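Section 4. Replacing and tensioning the belt on the Etine 500 bench conveyor

This section applies to all Etine 500 units with a flat belt and a fixed drive roller. For units with the side-shift frame, use Section 5. Allow one hour for a first belt change. Two people are needed to lift the belt bed.

CAUTION: Disconnect the power cord and lock out the supply before removing any guard. The drive motor can restart without warning if the Dumia controller is left in AUTO.

4.1 Preparing the work area

1. Clear enough bench space to lay the new belt flat at full length.
2. Unroll the belt and leave it flat overnight. A belt fitted straight from the roll will pull to one side for the first few hours of running.
3. Check the part number on the belt label. Standard belts are 218. Food-contact belts are 102 and must not be joined with the standard lacing kit.
4. Set out a 5 mm hex key, a steel rule, a marker and clean lint-free cloths.

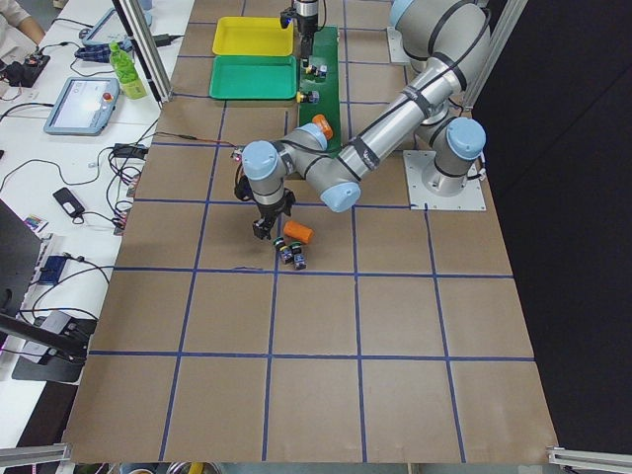 5. Wipe both rollers with a dry cloth. Do not use solvent on the rubber lagging of the drive roller.

Note: Fasteners removed in 4.2 are of two lengths. Keep them apart - the longer screws will damage the bed if fitted in the guard holes.

4.2 Removing the old belt

1. Remove the four guard screws and lift off both end guards.
2. Loosen the tensioner lock nuts by one full turn.
3. Turn both tensioner screws counterclockwise, in equal steps, until the belt can be lifted clear of the bed by hand.
4. Mark the running direction on the old belt if it is to be kept as a spare.
5. Slide the belt off toward the open side of the frame.

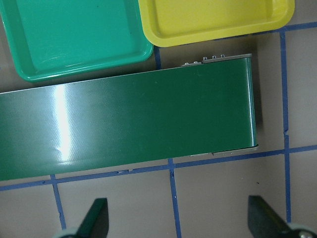

Figure 4-1. Green belt, with the surface turning down over the end roller.

4.3 Fitting and tensioning the new belt

1. Slide the new belt on with the arrow pointing in the direction of travel.
2. Center the belt on both rollers by eye.
3. Tighten the tensioner screws clockwise, half a turn at a time, alternating sides.
4. Make two marks on the belt edge exactly 1,000 mm apart while the belt is slack. Continue tightening until the marks measure 1,003 mm.

CAUTION: Do not exceed 1,018 mm. Belts stretched past this point must be scrapped.

5. Tighten the lock nuts and refit both guards.

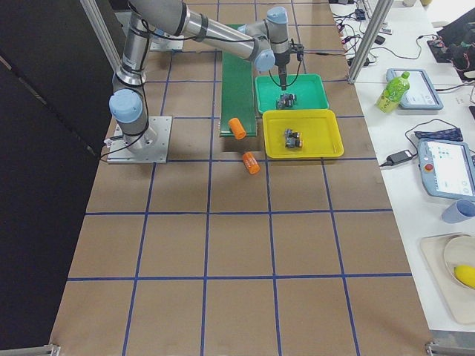
Figure 4-2. Green tray on a work table covered with brown paper. Tape lines divide the table into squares.

4.4 Tracking

1. Restore power and set the controller to JOG.
2. Run the belt empty at the lowest speed for five minutes.
3. If the belt drifts, tighten the tensioner on the side it drifts toward by one eighth of a turn. Wait two minutes before adjusting again.

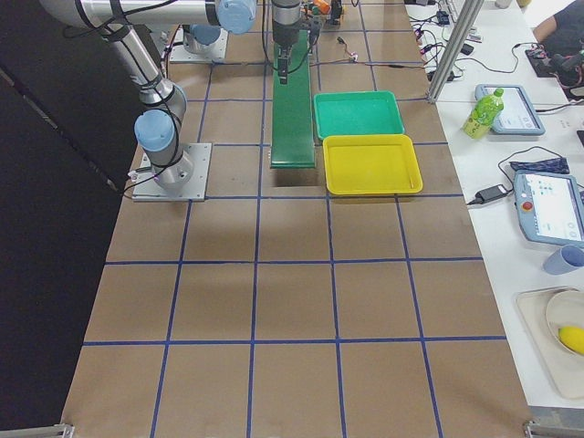
4. When the belt holds its position for ten minutes, increase to working speed and repeat the check.
5. Enter the date and belt part number in the service log.

Note: Small tracking changes are normal during the first week. Check again after 500 hours of running, and whenever the unit is moved to another bench.

Replacement belts and lacing kits are supplied by Lozano.

Section revised 4 June 2026, Thu Đồng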